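How a Robot Gets Its Examples

Words to know

Example: one recording of a task, from start to finish.
Gripper: a tool with two fingers that open and close.
Training: the stage when a computer program studies many examples and adjusts itself.

What is an example made of?

A robot arm does not know how to pick up a sock. A program has to tell the arm where to go and when to close its fingers. Writing a rule for every sock, in every position, would take too long. Engineers collect examples and let the program find the pattern.

Each example has two parts. The first part is video. The second part is a list of numbers that gives the position of the gripper and how far its fingers are open. The two parts are matched in time, so the program can compare what the camera saw with what the fingers did.

Who makes the examples?

People do. At the Lastgate project in Udcombe, a person holds a gripper by hand and does the task with it. A camera on the gripper records the work. No robot arm is needed at this stage, so examples can be made in ordinary homes.

Zlata Chornovol plans the tasks. Her list for October had 6 tasks, all with small soft things. The goal for each task was 500 examples. When the month ended, the team had 3160 examples in total, which is 160 more than the goal.

Why so many?

Soft things change shape. A scarf dropped twice will land two different ways. If the program studied only one way, it could fail on the other. The room should change too, and so should the light and the color of the objects.

Steps in one recording

1. Choose the objects and put them in their starting places.

2. Start the camera. Hold the gripper still for 2 seconds.

3. Move the open fingers toward the objects. The fingers must be far enough apart to fit around the thing being picked up. Textured pads on the fingers help them hold cloth.

Three hair scrunchies in a white cardboard box, with the gripper fingers open on either side. The blue one is the largest.

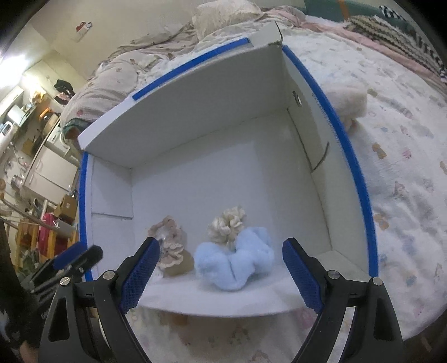
4. Close the fingers, lift one object, and move it to its new place.

5. Open the fingers and stop the camera.

What happens next?

Vitalii Fedoruk checks the recordings. He removes any in which the objects cannot be seen clearly or the numbers are missing. The rest are used for training. Later, the program is tested on objects it has not studied.

Try it

Pick up a sock with kitchen tongs. Write down where you gripped it and how wide the tongs were. Repeat with the sock in a new shape. Compare your notes.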